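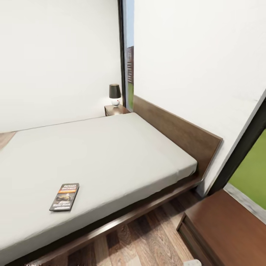

Single bed with a low wooden headboard.

I teach contemporary dance to teenagers, and I've had the Plinstead roll-out floor from Neriditz in my studio since March. It's 295 square feet of vinyl in 8 strips, and it cost me $1,344 with the tape, so yes, I have opinions!

First, the good stuff. The grip is lovely. My second years do a lot of floor work (slides, shoulder rolls, a fair bit of flinging themselves down) and they stopped complaining about burned feet within a week. Turns feel smooth in socks and steady barefoot. Jacinto Escobedo, who choreographs our group pieces, wanted to take it home with him.

Now the grumbles. The strips are heavy, and it took three of us to get them down flat. The tape leaves a gummy line that I'm still scrubbing at - the leaflet says warm water, but I needed a lot more than that. I also wish it came in a real gray and not this shiny black, which shows every footprint under stage lights.

The Pawlak floor I had before was $700 and lasted two shows before the edges curled. I'd buy the Plinstead again, just with different tape.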